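**Kitchen notes – the bamboo board**

The bamboo cutting board now stays out on the marble counter. Canisters and utensils go at the back, against the tiles.

1. Clear the counter before you start. Fruit can wait on the blue plate. 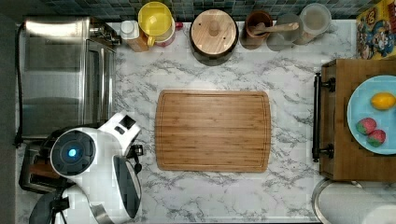

2. Use the board for bread, fruit and vegetables. Raw meat goes on the plastic board in the drawer.
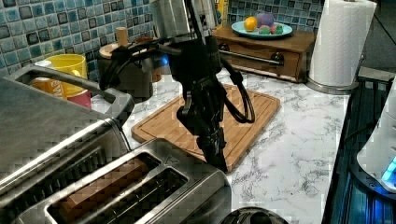

Wipe up crumbs from the toaster the same day – Marta Savchuk has a brush for the tray if you need it.

3. Run a damp cloth along the groove, corners included. No dishwasher, and no soaking.
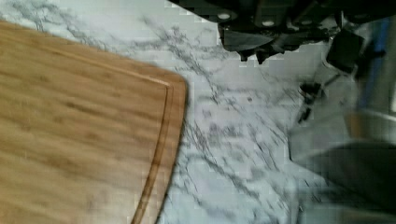
4. Oil the board on the first Saturday of the month. Illia Stelmakh keeps the bottle. Leave it flat overnight with the counter clear on all sides. 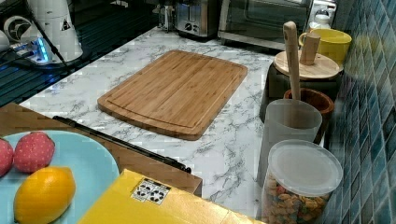
5. Report cracks to Marta. A new board costs $18 and comes out of the kitchen fund.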